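How Do You Shop for a Robot?
By Asabe Bassey
June
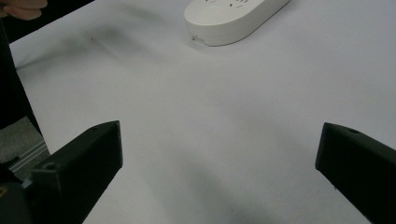 Start with the job

Hi, it's Asabe again! Last time I promised I'd tell you how people decide which robot stuff to buy, and then my editor, Bukola Ajayi, reminded me that I'd promised it twice. So let's get going.

I used to think shopping for a robot was like shopping for a bike. You look at a few, you pick the shiniest one, you go home happy. Then I helped my workshop make a list for our own project (we call it Clorton, and please don't ask me why), and wow, there was a lot more to it.

The first thing we wrote down wasn't a robot at all. It was a job: "Pick up small things from a table and put them in a tray." Small things like bottle caps, erasers and little plastic cases. If you were writing a list for your own dream robot, what would the job be? Feeding the cat? Sorting socks? Write it at the top of the page in big letters, so you can keep looking back at it when somebody shows you a robot that can dance.

Hands come in sizes

A robot's hand is called a gripper. Lots of grippers have just two fingers that open and close, kind of like kitchen tongs. You can even get a gripper that a person holds and works by hand, and that's a nice way to find out if the fingers suit the job before you spend money on the rest of the robot.

Try it yourself! Grab some tongs and pick up an orange. Easy, right? Now try a coin lying flat on the table. Grrr. Smooth, rounded things can be sneaky too, because they like to slip out sideways. And if something is wider than the tongs can open, you're stuck before you even start.

So we got out a ruler and measured the widest thing and the thinnest thing we wanted to pick up. Those two numbers helped us more than any fancy catalog.

What is a budget, anyway?

A budget is a plan for your money. You say how much you have, and then you decide where each bit goes before you spend it.

We had $900. A company called Vasden had a gripper for $189, and I got very excited and said, "Great, we have tons left over!" Bukola handed me a pencil and told me to do the subtraction. That left $711, and it still had to pay for all of this:

- a motor and the cables to run it
- a camera, so the robot can see what it's doing
- metal rails to build the stand
- spare fingers, for when the first ones get worn down
- a stop button (a big one, please!)

We asked for 2 spare sets of fingers at $32 each. Can you work out how much that is? I got $64, and then I checked it on my own fingers, which are free.

Buy now or buy later?

You don't have to buy everything on the same day. We split our list into "need it to start" and "can wait." The stop button went under "need it to start" and nobody argued. The camera took a whole lunch to decide. I wanted a super sharp one, but our table is plain and our objects are big enough to see easily, so a simpler one would do the trick.

We asked two shops, Anozie and Ondoritz, what they'd charge for the rails. One was cheaper but wanted extra money for delivery. Sneaky! Always ask for the price with delivery included, and ask how long it will take to come. We also asked who would help us if a part broke, and I wrote the answers in my notebook next to a drawing of a robot with a hat.

Your turn

Pick a job for your robot, give yourself a pretend $900, and make a list with two columns, one for now and one for later. Ask a grown-up to help you look up some prices. If your total comes out too high, cross something out and add it up again. I did that four times, and the hat was the first thing to go.

Contact us | Copyright Asabe Bassey | Back to top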